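# Farkas tableware set

Notes and records for the household crockery in the Farkas collection, kept by Dorottya Győri and Wael Bennani. The set covers plates and bowls in everyday use, photographed on the dining table at Zetcombe.

Version 2 – January 14, 2022

## What's in it

There are 132 records, one per piece, and 218 photos. Patterned plates go under `plates/` and bowls under `bowls/`. Pieces that were stacked when photographed still get their own record.

Colour is entered in plain words (`blue and white`, `salmon pink`), main colour first. For floral plates, describe the rim border, the wide band and the centre medallion separately. 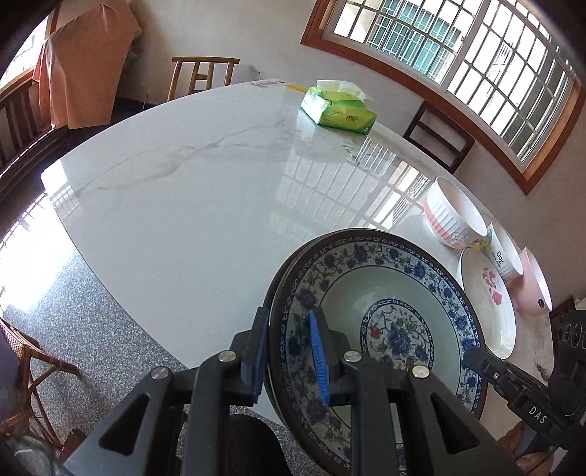
Printed words on a bowl go in the `lettering` field, spelled as they appear. If the small line underneath can't be read, enter `illegible` – don't guess. Fluting goes under `shape`, never under `pattern`.

## Known gaps

- 32 records have no diameter yet.
- Maker's marks were only checked on the plates.
- Glare off the glossy tabletop can wash out pale glazes, so check white against the written record.

Send corrections to Wael. The bowl measurements will be redone in July.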